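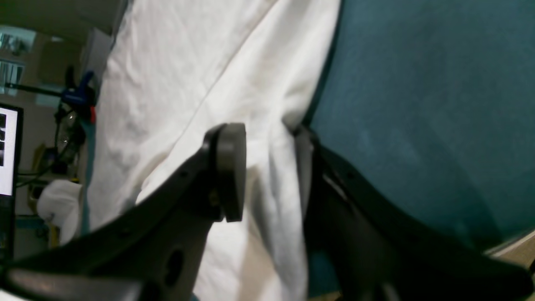
Getsemaní Aguirre 回复：折痕要分两种看，一种是折叠压出来的直线，一种是斜着走的长褶。直线折痕喷水以后多半能退，斜褶通常是布料经纬被拉歪了才留下的，光熨没有用。请先告诉我你们的布是横着对折还是竖着对折，折之前有没有拉过四个角。

工单编号：464
状态：处理中 → 待客户确认
提交方：Ibarra 宴会布草间
产品：Ustmont 白色台布，长边 360 厘米
问题类别：折叠不齐、斜向褶皱
优先级：普通
受理：Kunbridge 布草售后

问题描述（客户填写）
10月13日星期六到的一批台布，洗完烘完以后折不整齐。对折一次还看不出来，对折第二次开始，上下两层的边就错开了，角对不上。硬把角对上，中间就鼓起来，压平之后出现从中间往一侧斜下去的长褶。放一晚再打开，褶还在，铺到桌上很显眼。
五月那批同样尺寸的没有这个情况，洗涤程序没有改过，折叠的台面也没有换，还是那张蓝绿色的垫子。
希望知道是布的问题还是我们操作的问题。如果是布的问题，要求换货。

已尝试的办法（客户填写）
1. 重新熨烫，中温，带蒸汽。当时平了，折起来又出现。
2. 换两个人对着折。略好，第二折仍然错位。
3. 把烘干时间加长。更差，布发硬，褶更深。
4. 折好后上面压一摞重的。褶被压死，只好重洗。

处理记录

记录一
客户答复：先竖着对折，再竖着对折一次，最后横着折三折。折之前没有拉角，从烘干机里拿出来就直接上台面。筐里会堆一会儿，多久不一定，看当时忙不忙。
Getsemaní Aguirre：请从筐里拿一块出来，不要熨，平摊在台面上，量两条对角线，把两个数都发过来。一块布如果是方正的，两条对角线应当一样长。差得多，就是布身走斜了。量的时候布不要绷紧，自然放平，卷尺贴着布走。另外麻烦看一下洗标旁边的包边，是平的还是有一点起皱。

记录二
客户答复：台面不够大，放不下整块，只能摊在地上量。地上铺了干净的床单。一共量了 6 块，其中四块的两条对角线有差别，另外两块基本一样。包边有起皱，集中在长边，短边是平的。
Getsemaní Aguirre：收到。长边包边起皱说明包边带缩得比布身多，布身被它拽着走，所以对折的时候两层总有一层短一点。这种情况在头几次洗涤里比较常见，有的布拉一拉能回来，有的回不来。先按下面的办法试，不要急着退，退回来我们也要先做同样的测试。

建议操作（第一轮）
取量过的那四块，重新过一遍清水，脱水用低速。
烘干到八成，手摸边上还有潮气就拿出来，不要堆进筐里。
两个人各拿两个角，沿短的那条对角线方向慢慢拉，拉三四下，停一下，换手再拉。不要猛抖。
捏住长边的包边，一段一段往两头捋，每段一个手掌宽。
平摊晾到全干，再量一次对角线。
熨的时候顺着布纹走，熨斗不要转圈，也不要斜推。斜推会把刚拉正的布再推歪。

记录三
客户答复：照做了。四块里有三块回来了，对角线差不到一根手指。还有一块不行，拉完当时好一点，晾干又缩回去。折叠的时候那三块的角能对上，第二折也能对上。
另外有个疑问：折的时候怎么捏？我们这边的人习惯抓一把再提起来，布会在手里聚成一团竖褶，放下去要重新抹平。是不是这一步也有影响？ 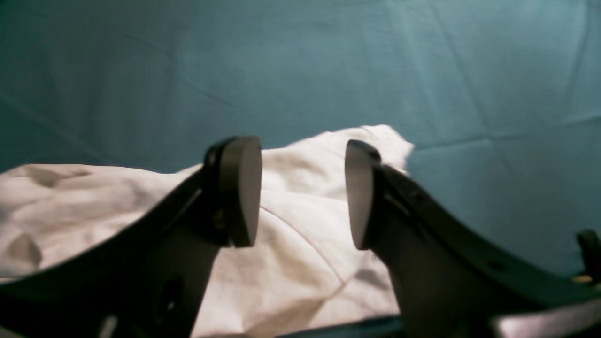
附件 2：白色台布，抓取位置

记录四
Getsemaní Aguirre：有影响，建议改。抓一把提起来，受力的点在布中间，四周的布都往那个点跑，放下去以后褶子会从那个点散开。潮的时候尤其容易留下。请改成捏边，两手各捏一个角，拇指在上，食指在下，只捏包边那一点，布的中间不要碰。两层一起提的时候，先确认两层的包边都在手里，少捏一层是第二折错位的常见原因。
放下去的时候先放远端，再放近端，空气从近端出来。放好以后用前臂从折线往开口方向推一遍。推的方向固定，来回抹会把上层推歪。
如果台面的垫子摩擦比较大，下层会粘住不动，上层跟着手走，也会错位。你们用的垫子是什么面的？

记录五
客户答复：垫子是 Grikton 的，蓝绿色，布面，有一点纹理，用了有两年。确实不滑。以前折小台布没觉得，大的拖过去能感到阻力。
台面大小也是问题，长边放不下，有一截垂在外面。垂着的那一头重，会把布往下带。
Getsemaní Aguirre：明白了。垂出去的那一截需要接住，旁边拼一张同高的桌子就行，高低差不要超过一指。垫子先不用换，上面铺一块旧的光面床单，四角夹牢，再在床单上折。试几块看看有没有改善，再决定要不要换垫子。

建议操作（第二轮）
拼桌，台布全部落在台面上，没有垂边。
垫子上加一层光面床单，夹牢。
第一折之前先把四个角摆正，长边和台面的边平行。
对折时看包边，不看布身。包边对齐以后再推平中间。
第二折之前停一下，把下层从里面捋一遍，伸手进去捋到折线为止。
三折收尾，开口朝里，洗标朝外，方便以后查批次。
折好的不要压重物，竖着插放或者一摞不超过膝盖高。

记录六
客户答复：拼了一张长桌，高度垫了纸板，差不多平。床单铺上以后布好拖多了。今天折了一筐，大部分第二折没有错位。斜褶少了很多，剩下的几块是烘过头的，摸上去硬，已经挑出来重洗。
那块拉不回来的还是老样子。另外有同事又翻出几块长边起皱明显的，还没量。整批是 171 块，全部量一遍我们人手不够，能不能抽着量？
Getsemaní Aguirre：可以。不用全量，按下面的顺序筛就够了。先对折一次看角，角能对上的直接放过。对不上的拉一遍，再对折看。还对不上的才量对角线。量出来差距超过一个手掌宽的，单独放一堆，不要再洗，洗标拍清楚，数目报给我。这一堆走换货，由 Ustmont 那边补。
拉回来的可以正常用，再洗三四次以后请复查一下包边。包边带的缩水主要在前几次，后面会稳定下来。如果复查的时候又走斜，也按换货处理，到时在本工单下面追加，不用重开。

记录七
客户追问：换货的新布到了以后，第一次洗有没有要注意的？这次想避免。
Getsemaní Aguirre：第一次洗用温水，不要用热水，装到机器的七成，不要塞满。洗之前布要抖开，不要按出厂的折子直接丢进去，出厂折子会在水里定型。脱水低速。烘到八成取出，拉角，捋包边，再平晾。第二次开始可以恢复原来的程序，温度一次加一档。
新布和五月那批请分开放，洗标上的批号不同，混在一起以后查起来麻烦。缩水程度不一样的布叠在同一摞里，看上去也会一块长一块短。

记录八
客户追问：已经有死褶的还能救吗？就是压过重物那几块，重洗过一遍，对着光还能看到线。
Getsemaní Aguirre：可以再试一次。冷水泡，泡透，中间翻两遍，不拧，直接挂长边滴水。滴到不成串的时候上台面，反面朝上熨，褶的位置垫一块白毛巾，蒸汽开大，熨斗悬着走，不压。走完等布凉了再动，热的时候一折又是一道新褶。
还有线的话，铺在靠墙的桌子上用，线朝墙那边。这种不在换货范围内，属于压放造成的。

记录九
客户答复：泡了两块，一块看不出来了，一块还有一点，能接受。其余的照这个办法做。
换货那一堆现在还没挑完，挑完把数目和洗标照片一起传上来。捏边的办法已经写成一张纸贴在台面旁边，早晚两班都看得到。

内部备注
长边包边缩水偏大，转 Ustmont 品控，附对角线记录。
客户台面短于布长，建议在 360 厘米规格的随货说明里加一句台面要求。
Grikton 垫子未见质量问题，不立单。

待办
客户：筛完整批，上报换货数目，附洗标照片。
售后：收到数目后开换货单，回填单号。
客户：拉正后使用的台布，洗三四次后复查包边。

工单保持开启，等客户上传换货数目。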